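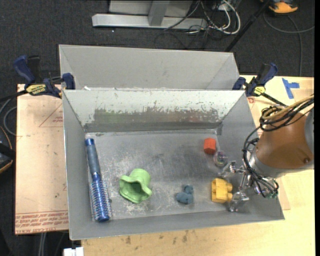
**Robot teaching by demonstration** is the practice of showing a robot how to do a task instead of writing out each movement in code. A person either moves the arm by hand or steers it from a distance, and the robot's motions are recorded along with readings from its sensors and cameras. The recordings may be played back as they are, or used as examples from which a control program is learned. The second use is often called *imitation learning* or *learning from demonstration*.

## Methods

### Hand guiding

In hand guiding, also called kinesthetic teaching, the operator takes hold of the arm and moves it through the task. The motors are set so that they hold up the weight of the arm but give way to a push. Joint angles are stored many times a second.

Hand guiding needs little equipment and is easy to learn. Its main drawback is that the operator's hands and body are often in view of the cameras, which makes the video less useful for training. Fine finger movements are also hard to show this way, and heavy arms tire the operator.

### Remote control

In remote control, or teleoperation, the operator does not touch the arm. Common input devices are:

- a game controller or a six-axis mouse
- a hand-held tracker or virtual reality controller
- a smaller copy of the arm, known as a leader arm, whose joints the robot follows
- a glove or a camera that tracks the fingers

Leader arms give good control of the elbow and wrist but have to be built to match a given robot. Trackers work with many kinds of arm. With most low-cost devices the operator feels no contact force and must judge a grip by sight, so beginners tend to press too hard or close the gripper too early.

## Typical setup

A tabletop station has an arm, a gripper, one or more cameras and a work area that stays in the same place from one recording to the next. Bins and trays are usually clamped or taped down, as a shift of a few millimeters can spoil a comparison between runs. Metal bins stand up well to knocks from the gripper, but their bright surfaces can cause glare and gaps in depth readings.

Picking an object out of a bin is one of the most common first tasks. The bins are stocked with household goods and toys chosen for their differences: brushes, building blocks, soft figures, clear balls. Clear and shiny items are hard for many cameras to read, and round ones may roll when a finger touches them. Objects that come to rest against a side wall are a known problem - the gripper has to come in at an angle, or push the item toward the middle first.

Cables on the outside of the arm need enough slack for the wrist to turn fully. They are commonly tied along the arm and looped near the gripper.

## Recording

A single run through the task is called a demonstration or an episode. It normally starts from a set home position and ends when the operator marks it as a success or a failure. Failed runs are sometimes thrown out and sometimes kept under a separate label, so that the program can learn to tell the two apart.

The Drallport handbook, written by Theerawat Thongdee for new operators, sets a limit of 60 seconds per episode and asks for a break after every 4 sets. It also tells operators to rearrange the objects between episodes. When the same layout is used too often, the robot may learn the layout and fail once anything is moved.

The number of demonstrations needed depends on the task. In the Fultumer sorting trials, a program trained on 117 episodes could pick up blocks but often dropped brushes. After the set was brought up to some 600 episodes, with more brush handles lying at odd angles, the drops became less common.

## Common problems

**Pauses.** People stop to think, and a program trained on their recordings may stop in the same places. Long pauses are often trimmed before training.

**Mixed styles.** Two operators may reach for the same item from opposite sides. A simple program can average the two paths and miss the item. The Khalaf method deals with this by sorting episodes by approach direction before training.

**Drift.** Small errors add up and carry the arm into positions that no demonstration covered. One remedy is to let the robot run on its own while an operator watches and takes over when needed. The corrections are then added to the training set.

**Delay.** A lag between the input device and the arm makes operators move in short steps, and the jerky motion ends up in the data.

## Software

Pledura is a recording program used at small stations. It stores camera video and joint readings on one clock and lets the operator mark an episode with a foot pedal. A version released in April added support for leader arms.

## See also

- Bin picking
- Force feedback
- Gripper
- Motion planning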